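The desk, again

I have now owned the same desk for longer than I have owned any pair of shoes, and I like it less than most of them. It came from Plundel, the second-hand place out past the ring road, where Gerrit Kuipers sells you furniture with the air of a man giving up a kidney. I paid 585 for the set, delivery included, and delivery meant as far as the front step.

The set is a table, two side pieces and a bag of fittings in which nothing matched anything else. The model is called the Brarnus. I have looked it up and there is very little to know.

What I will say for it is that the colour is good. Pale wood, soft wavy grain, the sort of thing that makes you feel you might answer your post. I put it on the grey striped carpet, which I'd been meaning to replace and which now looks as if I'd chosen it on purpose. Marijke Hendriks came round in September and complimented the carpet. She said nothing about the desk.

Then there is the corner. The left-hand panel meets the table at an angle, and in that corner lives a small metal hinge bracket that I have come to know better than some of my relatives. I've tightened it, loosened it, taken it off, cleaned it and put it back on. The instructions (a photocopy, 16 pages, most of them warnings) call it "the secondary fixing". I never found a primary one.

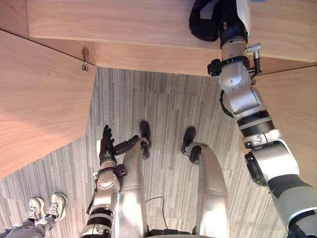 The corner in question, bracket and all, over the carpet Marijke likes.

Euan Ogilvie has offered to come and look at it. Euan looks at things very well. He once looked at my guttering for most of an afternoon, drank four mugs of tea and told me it was guttering.

Evelien Brouwer's view is that the wobble is in the floor and I should fold up a beer mat and get on with my life. I tried one beer mat. I tried 2. The wobble moved to the other end, where it seemed happier.

The other subject I meant to write about is blue. I wanted one flat, plain surface that wasn't wood, because after a month of pale grain you start seeing faces in it, and one of mine looks like my old geography teacher. Fenna Segers was all for green. She sent me 36 pictures of green things, including a boat. I went for blue anyway, a proper flat blue with no pattern to it, and I've been quietly smug ever since.

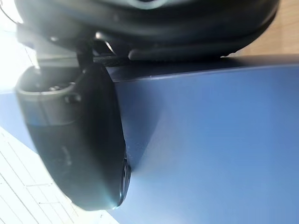
Blue. Fenna still says green.

It does show every mark, as Fenna predicted, and it gets a wipe most evenings at half past nine, which is now apparently a thing I do. If anyone has opinions on cloths, I'm listening.

As for the bracket, I've ordered a new screw from Prenorell. The postage cost more than the screw. I'll report back once it arrives, or once Euan has been round to look at it.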